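Fultport Regional Hospital
Day Surgery Unit
Frequently Asked Questions for Patients and Families

These answers cover the questions most often put to our admissions desk. They apply to adults who will have a planned procedure and go home the same day. Patients under the care of the Kingi Children's Wing should use the separate guide mailed with the appointment letter. If anything here differs from what your surgeon has told you, follow your surgeon.

Before your visit

How will I learn my arrival time?
A nurse will telephone on the last working day before your procedure, between 1:00 p.m. and 4:00 p.m. The arrival time is earlier than the time of the procedure itself. If you have not heard from us by 4:00 p.m., please call the admissions desk. The unit does not leave medical details on voicemail, but we will leave a number for you to call back.

May I eat or drink?
Fasting instructions are printed on the second page of your appointment letter. They vary with the procedure, the type of anesthesia, and your health. Please do not rely on instructions given to you for an earlier procedure or given to another member of your family. If you eat or drink after the stated time, tell us before you leave home. We may need to move your procedure to later in the day or to a new date.

Should I take my usual medicines?
Bring up your full list at the pre-admission call, including vitamins, herbal products, patches, inhalers, and anything bought without a prescription. Do not stop a prescribed medicine unless a member of your care team has told you to. Patients who take blood thinners or medicine for diabetes will receive written directions.

I have a cold. Should I still come?
Call the unit as soon as you notice symptoms. A fever, a new cough, a stomach illness, or a rash near the area to be operated on may lead us to postpone. There is no charge for a procedure postponed on medical advice.

What if I need to cancel?
Please give as much notice as you can so that the place may be offered to another patient. You may cancel by telephone or through the patient portal. Requests sent through the portal are read only during office hours.

Arriving at the hospital

Where do I park?
Patients and their drivers should use the Prultow Street garage. The first 60 minutes are free. After that, a reduced rate applies with a ticket stamped at the admissions desk. Level 2 has a covered walkway to the main building, and wheelchairs are kept beside the elevator on that level. The short-stay bays at the front door are for drop-off and pickup only.

What should I bring?
Photo identification, your insurance card, your medicine list, and a case for glasses, hearing aids, or dentures. Wear loose clothing that is easy to put on over a dressing. Leave jewelry, large sums of cash, and other valuables at home. The hospital cannot accept responsibility for items left in changing areas.

May someone stay with me?
One adult may stay with you until you are taken to the procedure area and may rejoin you once the recovery nurse agrees. Other visitors are asked to wait in the lobby or the café. Patients who need help with communication or memory may have a support person with them for longer. Please ask for this during the pre-admission call.

Can I have an interpreter?
Yes. Interpreters are provided free of charge, in person or by telephone, and sign language interpreters can be booked. We ask that family members not interpret discussions about consent.

Why am I asked the same questions so many times?
Staff will confirm your name, date of birth, procedure, and allergies at several points. Each check is a separate safety step and is required even when the same nurse has been with you all morning.

Going home

How long will I stay afterward?
This depends on the procedure and on how you feel. Before discharge, the nurse will check your comfort, your dressing, and your ability to walk safely. Some patients are asked to stay overnight. Please have a small bag ready at home that someone could bring in.

May I drive myself or take a taxi?
If you have had sedation or a general anesthetic, you may not drive, and a responsible adult must travel home with you. A taxi or ride service is acceptable only if that adult rides with you. Procedures will not begin until the name and telephone number of this person have been recorded.

How should I care for my wound?
Your discharge sheet gives directions for your own dressing, including when you may shower. Wash your hands before touching the area. Call us if you notice spreading redness, swelling, pus, a bad smell, or pain that is getting worse. If bleeding does not stop with firm pressure, or if you have chest pain or trouble breathing, call 911.

Bills and records

Will I receive more than one bill?
Possibly. The hospital, the surgeon, the anesthesia group, and the laboratory may bill separately. Written estimates are available on request. Payment plans may be arranged for balances above $1,000, and financial assistance is open to all patients who meet the income rules.

How do I see my records?
Discharge notes and most test results are posted to Tetomance, our patient portal. Paper copies may be requested from the records office with a signed form.

Whom do I contact with a concern?
Please speak first with the nurse in charge. If the matter is not settled, write to Noeline Doolan, Patient Relations. Questions about the wording of this page may be sent to Albertina Neves in the Day Surgery office.

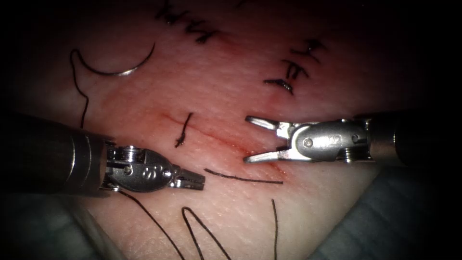 Large-print and translated copies of these answers are kept at the admissions desk and can be mailed to your home before your visit.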